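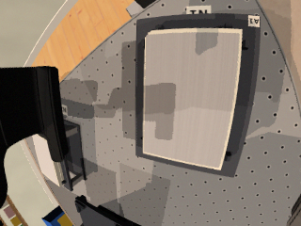

Steltville Robotics Club
Progress report to the Broder Fund
Sunday, June 14, 2026

We are very happy to be writing this one! When we last reported, the club had a plan, a borrowed classroom and a lot of keen teenagers. Since then the simulated workbench has been built, and every member can now log in and drive a gripper on it from an ordinary school laptop.

The bench is modelled on the round table we hope to use for the Portela Cup in July. It has the same grid of holes across the top, the little lettered labels, and the dark frame with the pale panel set into it, where most of the tasks take place. Getting the view from the gripper right took much longer than planned. The wide-angle bend was the hardest part, and two of our older members spent most of the spring half-term on it. They also worked on the shadows, which used to jump about whenever the arm moved. They now stay put, and the whole group cheered when that version went live.

What the members have done so far

The club has logged 3,079 practice attempts in the simulator. Of these, 1,714 were counted as successful under the Cup rules, and the younger team's share is going up week by week. All 76 members have had at least one turn at the controls, which was the target we promised you for the whole year. We are thrilled to have reached it early.

The software side runs on Trillidano, which the members chose themselves after trying it out over a weekend. It has its moods (saving a session still takes far too long) but they have learned to write their own task scripts in it, and several have started helping newer members with theirs.

Spending

The grant has gone on the software licence, a second-hand computer for rendering and bus fares for the members who live outside Steltville. The fares cost more than we budgeted and the computer cost less, so we are within the total. Receipts are attached separately.

Still to do

One of the lettered labels shows up back to front in the simulator and needs fixing before the Cup. We also want to try the gripper approaching the panel from the other side, where members tend to catch the edge of the frame. Practice moves to Saturdays from the start of July, and you would be very welcome to come along and have a go yourselves.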